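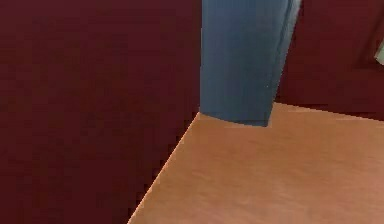
Simulation view with the blue arm segment hanging over the floor, close to the maroon wall.

How to trace a simulated arm that stops short

The Gullanis room is a small indoor scene we use for testing arm policies. In August our runs in it began ending early. The arm would come down near a wall, stall, and sit there until the step limit of 1000. The log called every one of these a "planner timeout." I didn't believe it, and I'd suggest you don't believe yours either. A timeout tells you when the run ended and very little else.

Step 1. Pick one bad run and replay it with the same seed. Leave the averages alone for now. Ours was run 17.

Step 2. Find the last step where the commanded joint angles and the measured ones still agree. In run 17 that was step 200. The planner was given the blame for 800 steps of an arm pushing at something.

Step 3. Turn on contact logging and replay from there. Sovard, our simulator wrapper, leaves it off by default to save time. I have yet to see the time it saves.

Step 4. Draw the collision shapes over the visible ones. Don't trust the rendered walls and furniture. They are only what the renderer was told to draw.

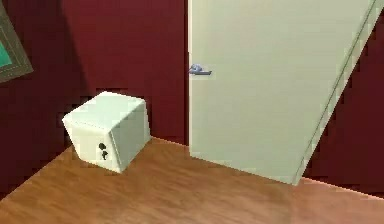

Could the timeout be fixed by just raising the step limit?
A higher limit only gives the arm longer to push, and the run will still fail at the same point.

Step 5. Compare scale values between the mesh file and the collision file. Lensa Alemayehu found ours: the wall's collision shape had been exported with padding meant for another scene, Vernetti, so the arm was hitting a wall thicker than the one on screen.

Step 6. Fix the file, then rerun the same seed before trying any others. If the stall moves to a new place — ours did, once — go back to Step 2.

Step 7. Add a check that stops a run when contact force stays high with no joint motion. Have it write "blocked" in the log, with the name of the shape.

I would not copy a policy trained on the bad scene onto hardware, even if its scores look fine. It learned to avoid walls that aren't there, and I have no idea what it will do near real ones. Ours was retrained from scratch.

Last checked 30/09/2020 against the Renaud build.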